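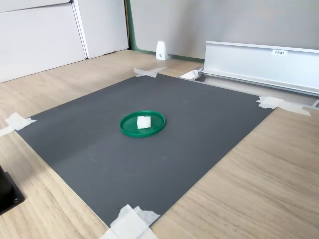 Base cinza-escura Kalline, com a tampa verde e o cubinho branco dentro.

Gosto muito desta base – é lisa, fosca e faz as peças pequenas saltarem à vista! Vendo-a na Jivovcombe com o código 936, e a tampa redonda vai junto (o cubo também, claro). Prendo os cantos com fita branca, que rasgo à mão mesmo, sem capricho nenhum.

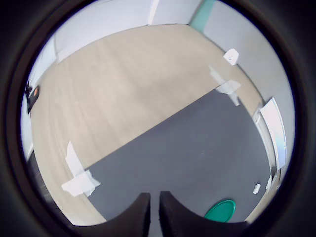 A base cinza sobre madeira clara, com a tampa verde pousada nela.

Envio em 72 horas. Para levar 5 ou mais, escreva-me antes – faço um precinho melhor.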